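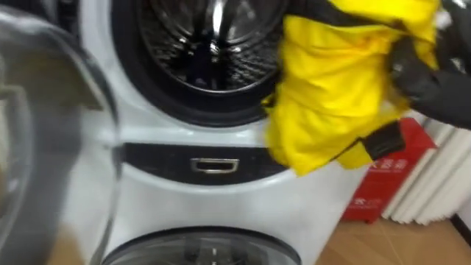
Urum Wool and Delicates Wash is a liquid soap for knitted sweaters, silk scarves, baby blankets and all the clothes you are afraid to wash. We make it in small batches in our workshop in Jastance, and the recipe has stayed the same from the first year. It has no enzymes, no bleach and no softener. It can be used in a basin by hand or in a front-loading machine. If your drum is steel with many small holes, please close zippers and put fine knits in a mesh bag, so that a loose thread cannot catch in a hole. Wipe the rubber gasket with a cloth before a wool wash, for there old powder likes to stay, and old powder is much stronger than our soap.

How much to use

For hand washing, put 15 ml in a basin of cool water. Mix the water with your hand before the clothes go in. Let them rest for 15 minutes, press them gently and rinse one time. For a machine, put 15 ml for a small load and two times this for a full load. Choose the wool program with a slow spin. More soap does not make the sweater cleaner, it only makes the rinsing longer.

Water for wool should feel neither warm nor cold on your wrist. Many people think that heat is what makes felt, and it is partly true, but rubbing and a quick change of temperature do the same damage. Please rinse in water of the same temperature as you washed.

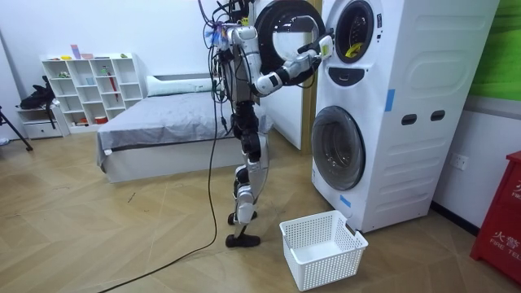 Drying is the second half of the work. Roll the sweater in a dry towel, step on the roll with clean feet, then open it and lay the sweater flat in its right shape. Do not hang it, because the sleeves will grow. A tumble dryer is not for wool, even on the low setting, unless the label of the garment permits it.

Scents

Iyer: orange peel and a little clove. This is our oldest one and it sells the most in winter.
Nillenero: cedar and black tea. Many customers use it before they store their sweaters in June.
Plain: no scent, for babies and for sensitive skin.

Sizes

Small bottle, 1000 ml
Refill pouch, 2000 ml

The pouch fills the bottle two times. The pump is sold separately and fits the bottle only.
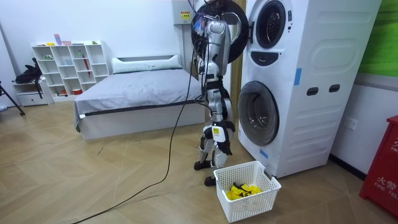

Stacked laundry tower with the upper door open.

Questions we receive often

Can I use it for down jackets? Yes, but rinse twice. Down keeps soap inside for a long time.

Does it remove stains? Light ones. For oil or wine, put one drop on the spot and wait a few minutes before washing. Test first on an inside seam.

Why has my bottle become cloudy? It was stored in a cold place. Leave it in a warm room until the evening and it will be clear again.

Orders over 59 dollars ship free. For larger quantities for shops and yarn stores, please write to Lensa Gebreyes through the contact form and tell her which scents you want.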